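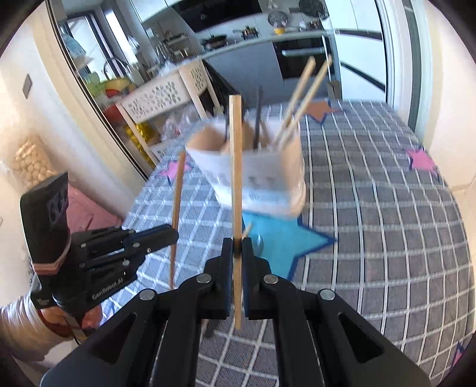
The Great Pastville Bridge Toll, a thread

Print this page | E-mail this to a friend

OK so a few of you asked why everyone in Heltilley chat keeps typing "pay the man" whenever somebody mentions a bridge. You joined in June, you missed it, and I've been dying to tell it properly. Get a drink.

For the non-players: Heltilley is a browser game where you run a town, badly, next to other people running their towns badly. There are forums attached and the forums are the real game. Wars get decided by dice and a moderator, but the insults are all handmade.

I run Zutville. Population mostly goats. My chief export is wool and my second export is complaining on the regional board.

Across the river is Pastville, run by Sérgio Salgado. Sérgio is a lovely person in private messages and a complete monster in public. He writes all his posts as a mayor with a head cold. Every single one. There's a sneeze in his declaration of independence.

Between us there is one bridge. The map generator made it, neither of us paid for it, and for most of a year it just sat there letting wool go one way and pickled things go the other.

Then the spring update came out and the patch notes had this one tiny line in them: "Structures may now be assigned a fee by the controlling town." I read it. I went "huh." I went to feed my goats. This was my big mistake, as a leader.

Sérgio read it too. Sérgio did not go feed any goats.

I logged in the next morning and there was a notice on the regional board, in the cold voice, announcing that the Bridge (he had capitalized it) was now "under the protection of Pastville" and that crossing would be 5 coins a cart. He'd made a coat of arms for it. The coat of arms was a hand, palm up.

I want to say something about that coat of arms. It was SO bad. The thumb was on the wrong side for the hand it was supposed to be, and he'd put a motto under it in made-up Latin that came out meaning, as far as anyone could tell, "the soup is ours." I still have it saved.

Now, 5 coins isn't much. But wool carts are small and I send a lot of them, and it's the principle, and also I was bored. So I posted a formal reply in which the people of Zutville refused to recognize the toll, the Bridge, the hand, or the soup.

He wrote back with one word. "Achoo."

So I did what any reasonable head of state would do and started sending carts with nothing in them. The fee was on cargo carts, and the game decided what counted as cargo, and I had worked out that an empty cart crossed free. All night I sent empty carts over that bridge. His traffic log was unreadable. He told me later he'd been trying to find one pickle shipment in there for an hour.

He raised it to 15.

I'll be straight with you, I did not see that coming. I thought we were doing a bit! We WERE doing a bit, but at 15 coins a cart my bit was losing real (fake) money. I had a goat shed half built and no way to finish it.

This is where Carmela Lozano comes in. Carmela runs Jugah, upriver from both of us, and up to this point she had posted on the regional board exactly never. She fished. We all assumed Jugah was abandoned and somebody had left the fish on automatic.

Carmela sends me a private message. No hello. It says "do you know who controls the river."

I did not know who controlled the river. I didn't know a river was a thing you could control! I went back to the patch notes and read the rest of them, like a grown-up, and there it was two lines further down. Waterways belong to the town nearest the source. Nearest the source is Jugah.

-- and a bridge, it says, is a structure ON a waterway --

You see where this is going. I did not. I wrote back "lol nice" and went to bed. Carmela has never let me forget the "lol nice."

Next day, new post on the regional board. Her first ever. Very short. It said that Jugah wished the Bridge well, and that any structure standing in Jugah's river would be charged for the use of the water under it. Fee: 375 coins a day. Thank you.

That was the post. No voice, no coat of arms. I've read a lot of villain speeches on these forums and none of them scared me like that "Thank you."

The chat exploded. People came over from regions I'd never heard of. Somebody made a flag for the river. Somebody else made a rival flag for the river and they had a fight about it that is, I believe, still going on in a side thread.

Sérgio, to his enormous credit, stayed in character. He posted a long sniffly speech about how Pastville had always regarded the water as "a guest" of the Bridge and that if anything the water owed HIM. He attached an invoice. The invoice was addressed to "The Wet."

Carmela paid it. She just paid it! He'd billed the river a single coin as a joke and she paid it and wrote "received, please keep your side current." He had accepted payment from the river. On the record. With a receipt.

The moderators stepped in at this point and said that by invoicing the river, Pastville had recognized Jugah as the river's owner. I have never laughed so hard at a rules post. It had a footnote.

So now he owes 375 a day and he's making it back off my wool, except I have stopped sending wool. I'm sitting on a mountain of it. My goats are getting rounder by the hour (shearing costs money if you've nowhere to sell, ask me how I know).

He held out longer than I expected. He sold his bell tower. He sold the bell separately, which I thought was sad. He tried renaming the Bridge a "dry crossing" and the moderators asked him to please stop.

What finished him was the newbies. There's a newcomers' league and they'd all been watching, and 23 of them showed up at the Bridge in one evening, each with a single cart, each refusing to cross. They just parked. Every time he posted, they all replied "pay the man." To him! About her! That's where it comes from. It was never about the toll-taker, it was telling the toll-taker to pay up. You have all been using it wrong and I've been too polite to say so.

He gave in a little before midnight. The surrender post is a classic, go find it, it's pinned. The mayor's cold clears up for one paragraph. He writes one clear, dignified sentence about peace between neighbors and then sneezes on the treaty.

Terms were: no toll, Jugah gets the bell, Zutville gets an apology, and the coat of arms has to hang on the Bridge forever so that everybody who clicks on it sees the hand with the wrong thumb. That last one was mine. I'm very proud of it.

Carmela went back to fishing. I asked her in a message if she'd planned it, the river fee, the whole thing with the invoice, and she said she'd been hoping to buy a bell.

Me and Sérgio are good, by the way. Better than good, we're running a joint ferry this season and he does the announcements. You cannot understand a word of them.

A couple of you asked for tips, since this thread is getting passed around. I have one. Read all of the patch notes. If you only read the first half you will get beaten by a person with fish.

Oh and the goat shed is finished! I named it after the river. She charged me for it.

Print this page | E-mail this to a friend

Reader comments

woolgatherer_ii: I was one of the parked carts!! I was on my second day and had no clue what was going on, I just saw a line and joined it. Best night I've had in any game.

Sérgio Salgado: The thumb is CORRECT if you consider that the hand is reaching from behind a curtain. I have explained this many times. Achoo.

tansy: "The soup is ours" is going on my town gate, thank you

mudlark: Small correction, the bell went to Jugah before the treaty was signed, not after. There's a cargo entry for it. I only know because I was moderating that night and had to approve the oversized load.

Carmela Lozano: lol nice

pickle_exporter: so is the river flag argument ever getting settled or should I stop checking

tansy: stop checking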